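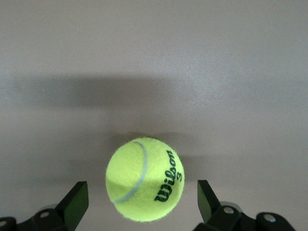
Wilson ball, number 3

Ticket 1768: Balls with different numbers ending up in the same basket
Site: Darkholm, indoor courts
Category: Equipment, practice balls
Priority: Low
Status: Closed

Reported Monday, 8:40 a.m.
Front desk says the practice baskets are mixed again. Each basket is supposed to hold one number only, matching the number printed next to the brand name on the ball. Court 3 had 1s, 2s and 4s in it. The coach on court 1 stopped partway through a drill to pull out balls that bounced low.

Please find out where the mixing happens. We bought by number so we could tell which balls were old. The 3s are the newest set and should still be good.

Update, 10:15 a.m.
Emptied the court 3 basket onto the storage room floor. It should hold 60 balls and it did, but only 41 were 3s. The rest were mostly 1s, the oldest set. Moved those to the cart by the door.

Checked the pickup tubes. Each one has a colored band for its court and the bands are all still on. Two tubes from court 1 were hanging on the court 3 hook. Moved them back. That explains a few balls, not 19.

Update, 1:30 p.m.
Watched the changeover after the noon group. The divider net between courts 2 and 3 has a gap at the bottom where the weight chain came out of its sleeve. Balls roll under it. Whoever is closest picks them up and puts them in the nearest basket without looking at the number.

Fed the chain back into the sleeve and closed the end with zip ties. The Berrada net on the far side is fine.

Update, 3:05 p.m.
Bounce check on the 3s. Dropped each one from shoulder height next to a ball from a fresh can and set aside any that came up clearly lower. 5 failed. Also squeezed them by hand and those same ones felt soft. The others went back in the basket.

A few have print that is getting hard to read. If the number is gone, do not guess. Put the ball in the cart.

Reply from front desk
Can we write the court number on with a marker instead?

Reply
Tried it last June on the 2s. It rubbed off on the felt and on people's hands. The printed number lasts longer. I would rather fix the net and hang the tubes in the right place.

Resolution
Court 3 basket sorted and topped up to 60 from the unopened Pruvau carton. Net chain refitted. Tube hooks relabeled. Basket count corrected in Ornik.

Still open on a separate ticket (496): replacement sleeve for the divider net. The zip ties will need a look every week until it comes in.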